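5. Aligning two-gripper recordings in Jalero

By now you have Jalero installed, both cameras calibrated (section 4), and at least one short recording on disk. This section takes you from two raw streams to one trajectory that Lakent can plan against. It's our favorite part of the whole setup, the point where the numbers start to look like hands doing something, so take your time with it!

Before you start

You need a finished calibration file for each gripper and a session folder with both streams in it. If you recorded with Jalero's own capture tool the folder is already laid out correctly. If you used something else, run the import command first and look at what it prints. It will tell you about missing timestamps in plain language, one line per problem.

Close the live viewer. It holds a lock on the session folder and the align step will wait for it forever without complaining (we have a ticket open for this).

5.1 Match the clocks

1. Open the session and choose Align, then Clocks.
2. Pick the left gripper as the reference. Either one works, but every screen from here on lists the left one first and it saves some mental gymnastics.
3. Press Estimate. Jalero slides one stream against the other until the motions agree, and shows the offset in milliseconds.
4. Accept the offset if it is under 40. Above that, go back and check that both recordings came from the same take.

Note: The estimate needs movement. A session that begins with both grippers held still gives a flat curve with no clear peak. Drag the window along the timeline to a livelier stretch and press Estimate again.

5.2 Find the markers

1. Choose Align, then Markers.
2. Enter the printed edge length of your square markers in millimeters. Measure the black part only, without the white border. Measure the print itself, too; office printers love to shrink things.
3. Leave the detector on Um. The older detector, Curkby, is still in the list for people with existing sessions, but Um copes far better with tilted markers and with ceiling lights shining off the print.
4. Press Run and watch the strip under the timeline. Green means a marker was found in that frame, gray means none was.

Gray stretches are normal. Hands get in the way, cloth gets in the way, and a gripper that turns over takes its marker with it. Jalero bridges a gap of up to 21 frames by itself, using the motion sensor. Longer gaps are left open, and Lakent will treat the two sides as separate segments.

Caution: Do not raise the gap limit to get rid of the open stretches. The bridge drifts, and a policy trained on drifted poses will happily reach for places where the fabric never was.

5.3 Solve the relative pose

1. Choose Solve, then Relative pose.
2. Tick Use both views if each camera sees the other gripper's marker at least some of the time. Otherwise leave it off.
3. Press Solve. The bundled practice session has 1,759 frames and makes a good first run.
4. Open the Residuals tab and sort by size. Click on the worst rows and look at the frames behind them.

Really do look at the frames! A bad residual nearly always comes down to something you can see right away: motion blur, a marker half hidden by a sleeve, a corner of the print peeling up.

If the whole session is off by the same amount, the marker size from 5.2 is wrong. If only one side is off, redo that gripper's calibration. If the error jumps partway through, somebody has probably bumped a marker; split the session there and solve each half by itself.

5.4 Mask your own gripper

The body of the recording gripper sits in the same part of every image, so Jalero can learn it once and ignore it. Choose Solve, then Self mask, and press Learn. The tool samples 28 frames and proposes an outline. Pull the outline outward a little wherever it cuts into the housing. Fingers are handled separately and don't belong in this mask.

Save the mask under the gripper's name. It is reused for every later session until you move the camera, and then you learn a new one.

5.5 Check the result

Open the overlay view, step to a moment where both grippers are working on the same item, and turn on Axes. Scrub slowly back and forth. The axes should stay glued to the marker.

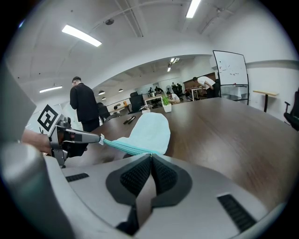
When you're satisfied, press Export to Lakent. The export keeps your open gaps and your self mask, and section 6 picks up with the file it writes.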